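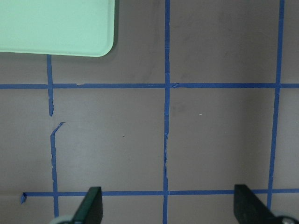 Blue painter's tape divides a test surface into a grid at Firnness, with a pale green tray at upper left and the gripper's two fingers below.

Robot still learning to clear up after lunch

11/15/19

The robot at Firnness can put a cup on a tray. It can do this 382 times in a row, if someone keeps taking the cup off again, and last month someone did.

Whether it can clear up after an actual lunch is a question the company would like a little more time on.

Firnness, which rents half a floor above the Cirner building supply warehouse, has spent most of the year teaching a single arm with a two-fingered gripper to do the sort of chores that teenagers are traditionally paid to avoid. Cups go on trays. Trays go on shelves. Napkins, on a good afternoon, go in the trash.

The work is done on a flat surface marked off with blue painter's tape. Staff call out the cell where an object should start, set it down there, and let the arm have a try. The tape was put down by hand and has been through a lot. One of the vertical lines has a gap in it, and one end has curled.

"We keep meaning to redo it," said Rekha Nair, who runs the trials. "Then we think, well, nobody's kitchen has straight lines either."

Nair came to Firnness from a packaging plant, where the machines were faster, louder and bolted down, and where every box was the same box. Homes and small shops, she said, are unkind to robots by comparison. People leave spoons inside mugs. They stack bowls by feel. They own one plate that doesn't match and put it on top.

The arm's record reflects this. With a dry, empty cup placed squarely inside a cell, it seldom misses. Add a spoon and it slows down considerably. Add a second cup touching the first and it will sometimes pick up both, carry them a short way and let go of the one it hadn't planned on. The cups are plastic.

Speed is the other sore point. In a timed run in front of visitors from Mayrhofer, a cafeteria operator that is considering a pilot, the arm needed 600 seconds to clear a setting for one. A Mayrhofer shift supervisor who had come along then cleared the same setting with one hand, while holding her coat in the other. The visitors were polite about it.

"They asked good questions," Nair said. "One of them asked if it could do it overnight."

It could, as it happens, and that may be the business plan. Firnness no longer talks about replacing the person who wipes down tables at noon. It talks about the stack left at closing time, which has until morning and doesn't mind waiting. A machine that takes ten minutes per setting can get through a fair number by the time the breakfast crew shows up, provided it doesn't get stuck on the first one.

Getting stuck is still a live issue. When the arm loses track of an object it stops with its fingers open and waits for help. In the trial room help is two steps away. At 3 a.m. in a cafeteria it would be asleep across town, and Mayrhofer has asked who, exactly, would be getting the phone call. That part of the proposal is being rewritten.

Firnness is not alone in finding this hard. Eson, a rival that has gone after laundry, showed a towel-folding machine this spring that handled hand towels nicely and treated a bath towel as a personal insult. The company has since narrowed its pitch to hand towels. Nair said she has sympathy for them, and also that she has a pile of bath towels at home if they want the practice.

Her own target is modest. Before any pilot, she wants 100 mixed settings cleared in a row without anyone stepping in, spoons included. The best streak so far is in the thirties. It ended with a grape.

Round objects have been moved up the list. So has anything wet, which the current fingers don't care for. A softer set has been ordered and should be in by January, when Mayrhofer's people are due back for a second look. The supervisor has been invited again and has said she'll come if she can sit down this time.

In the meantime the staff at Firnness eat in the room next door, where there is a sink, a drying rack and a sign-up sheet for washing dishes. The robot isn't on it. By Nair's account there was a motion in September to add its name, and it lost by 2 votes.

Firnness said it expects to announce a decision on the pilot after the second visit.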